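Framed Prints on Light Work Surfaces: Placement, Glare and Handling in a Shared Study Room

Project report, Interior Fittings course
Group members: Ekaette Nnaji, Giang Quan, Bastian Stüber
Supervisor: Imke Hamann

1. Background

The study room on the second floor at Prarnosthorpe has long light-colored tables and bare walls. A previous group proposed wall-mounted prints, but the building office did not allow new drill holes. Our project therefore looked at prints that stand on the tables themselves. The questions were where a framed print should stand, how large it can be before it gets in the way of people working, and how it should be picked up and moved when the table is cleaned.

We limited the work to prints with a thin dark frame and a white background. Colored prints were tested by the Kindeven group and are covered in their report.

2. Materials

The prints came from two sources. Botanical line drawings and short-text posters were ordered from Leladent. The remaining prints were made on the department printer and put into frames that were already in the store room. All frames were checked for loose corners and rough edges before use. Two were rejected for open miters.

The front panes were of two types, glass and clear plastic. Plastic is lighter but picks up dust quickly when wiped with a dry cloth. We used a damp cloth for both types.

3. Placement

Three positions were compared: far edge centered, far edge at the corner, and near edge at the corner. The table depth left for work was measured from the near edge to the foot of the frame. With the print at the far edge, the remaining depth was enough for a laptop and an open binder. At the near corner, the print was bumped by sleeves and bags, and we stopped using that position after the first round.

Centered placement at the far edge was preferred in the user survey. Of 138 forms returned, 134 were complete and could be used. The main objection to the centered position was that the print stood in the line of sight between people on opposite sides of the table. This applies only to tables used from both sides.

The choice of print had a smaller effect than we expected. The text-and-leaf design, with "LOVE OF NATURE" set over a single leaf drawn in black line, was rated close to the plain botanical drawings. Several comments said that the lettering could be read from a seated position without effort. The light gray of the tabletop and the white of the print are near each other in tone, so the black frame does most of the work in separating the two.

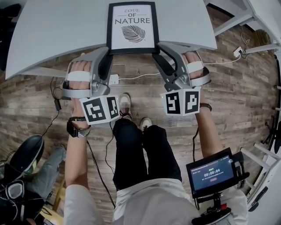

4. Handling

Adjusting a print on the table is a two-sided task. The frame has to be approached from the left and the right at the same height, otherwise one side moves first and the foot of the frame turns on the tabletop. A print at the far edge also has to be reached across the full depth of the table, and the person standing there leans forward slightly. We recommend that the frame be brought toward the body before it is lifted.

Lifting by the top bar alone is not recommended. On the store room frames the top bar is held by two small brackets, and on one of them a bracket had already worked loose. The side bars are stronger and should be used for all moves.

Felt pads were added under the frames to prevent scratches. Thick pads made the frames lean, so these were replaced with thin ones. The pads have to be trimmed flush with the bar, or the overhanging felt collects dust.

5. Glare

Glare was checked at 15 workplaces in March, once in the morning and once at 4 p.m. The pane was judged from the chair, with the ceiling lights on and the blinds half closed. Glass panes gave a clear reflection of the ceiling lights at the window side of the room. Tilting the print back made this worse. Standing it close to vertical removed the reflection at most seats, though the print was then easier to knock over.

A total of 278 single readings was taken. Readings made while the blinds were being moved were taken out before analysis. The full table is in the appendix, sorted by seat and pane type.

6. Discussion

The survey was filled in by people who already use the room, and most of them sit in the same place each time. Their answers on placement may reflect the seat more than the print. Reinhold Voß, who reviewed the draft, suggested repeating the survey with assigned seats. There was no time left for this in the term.

Tipping was not measured with a proper force gauge. We pushed the top bar with a finger and noted whether the frame returned - a weak method, and the results are given only as yes or no. A spring scale from the Bauerfeind workshop would be suitable for a second round.

7. Recommendations

Prints should stand at the far edge, centered on one-sided tables and at the corner on two-sided tables. Plastic panes are preferred at the window side. Frames should be moved by the side bars with both hands and set down flat on the foot. Thin felt pads should be checked when the tables are cleaned and replaced if they peel.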